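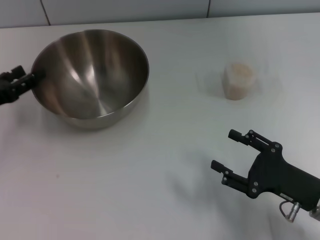
Page 507

CHAPTER 21

Household Chores as a Test of Automation

21.1 Introduction

Most of the tasks treated in earlier chapters were designed for machines. The parts arrive in a known position, the fixture holds them, and the operation is repeated without change for the length of a shift. Housework has none of these properties. A kitchen is laid out for a person, its objects are moved every day, and the same job is seldom done twice under the same conditions.

This chapter asks how much of that work a machine can do at present. The question is narrower than it sounds. A dishwasher does a chore, and so does a washing machine, but both leave the loading, sorting and putting away to a person. The part left over is handling, and handling is the subject of the chapter.

The opening figure shows a typical bench arrangement for two-arm work. One gripper has hold of the rim of a large steel mixing bowl. The other is open above the table, and a small cup stands farther back. The task family we will use as a running case is built from the same elements: a large vessel, a small vessel, and contents that are to pass from one to the other. It will be called the transfer task.

21.2 Why the transfer task is used

A person asked to tip a cup of rice into a bowl does it in a few seconds and does not think about it. Written out for a machine, the task has the following stages:

1. Locate the bowl and the cup.
2. Steady the bowl with one arm.
3. Bring the second arm to the cup and close on it without tipping or crushing it.
4. Lift the cup and carry it level until it is over the bowl.
5. Rotate the cup until the contents run out.
6. Return the cup upright to the table and release both objects.

Each stage can fail separately, and several of the failures are hard to detect. A cup held too low on its wall may slip only when it is tilted. A bowl held at one point on the rim can turn about that point if it is struck from the side. Grains may stay in the cup after the pour, and a camera mounted above the table may not see into it.

Vision adds its own problems. Polished steel reflects whatever is near it, so the apparent surface of a bowl changes as the arms move. Translucent plastic gives weak edges, and depth sensors that depend on returned light often report the surface behind the cup or nothing at all. A white cup on a white table is a harder object to find than a red block on a black one, and kitchens contain a great many white things.

21.3 What counts as doing a chore

Claims about household machines are difficult to compare because the word "can" is used loosely. We will separate three levels.

Level A, demonstrated. The machine has completed the task at least once, with objects placed by the experimenter.

Level B, repeatable. The machine completes the task at a stated rate over a stated number of trials, with the objects moved between trials within a marked area.

Level C, delegated. The machine does the task in an ordinary room, with objects it has not handled before, and the person who wanted it done does not have to watch.

A great deal of published work is at Level A. Level B is reached for single tasks on a fixed bench. Level C is the level at which a household would find the machine useful, and for handling tasks in general it has not been reached.

The distance between B and C is often underestimated. Consider the trial series reported by Kobori at the Chiba bench, which we will return to in Section 21.6. In a set of 100 transfer trials with one cup and one bowl, 68 were completed with no grain on the table and both vessels upright at the end. This is a sound Level B result. In a home, the same rate would mean sweeping up or starting over in nearly a third of cases, and most people would choose to pour the rice themselves.

21.4 Sources of skill

Two approaches are compared in this chapter. In the first, the stages above are programmed one by one, with a planner to choose the grasp and a controller to follow the path. The Stusto system is of this kind. Its failures are easy to trace, since each stage reports whether its end condition was met, but every new object calls for new work by the programmer.

In the second, a person operates the arms directly and the motions are recorded, after which a model is fitted to the recordings. The Titia system was trained on 4000 such recordings of bench tasks. It copes better with small changes in position and can recover from some slips that no programmer listed in advance. When it fails, the reason is harder to find -- the model has no separate grasp stage to inspect.

Neither approach removes the need for suitable hardware. Parallel-jaw grippers are common in both, as they are simple to control and easy to repair. They hold a rim well. They are less suited to thin cloth, wet glass and anything that must be turned within the hand.

21.5 The shop floor compared

It is useful to set the household beside the small workshop. At Banditz, a packing firm treated as a case study in Section 21.7, the chores are weighing, filling, wiping down and moving tubs between benches. The objects are few and the lighting is constant. A worker is within reach when a tub jams. Under these conditions a machine with modest reliability may be worth having, provided that a stoppage is cheap and a spill is not dangerous.

The household differs in each respect. The variety of objects is large, help is not at hand, and the time saved by any one chore is small. Cost per completed task is therefore a better measure than speed, and it must include the time a person spends in setting up, supervising and cleaning up afterward. Section 21.8 gives a method for computing it.

21.6 The Chiba bench trials

Yoshinori Kobori's trials are described here in some detail because the failures were recorded as carefully as the successes. The procedure was plain. Before each trial the cup was filled to a line and set down within a marked square. The bowl was placed to the left of it at a varying distance. Both arms began from the same rest position. A trial ended when the arms returned to rest or when an operator pressed the stop -- whichever came first.

Failures were assigned to the earliest stage at which the run departed from the intended result, even where the visible spill occurred later. A cup gripped off center and dropped during the pour was therefore entered under stage 3 and not under stage 5. The reader should keep this rule in mind when working through the failure tables that follow.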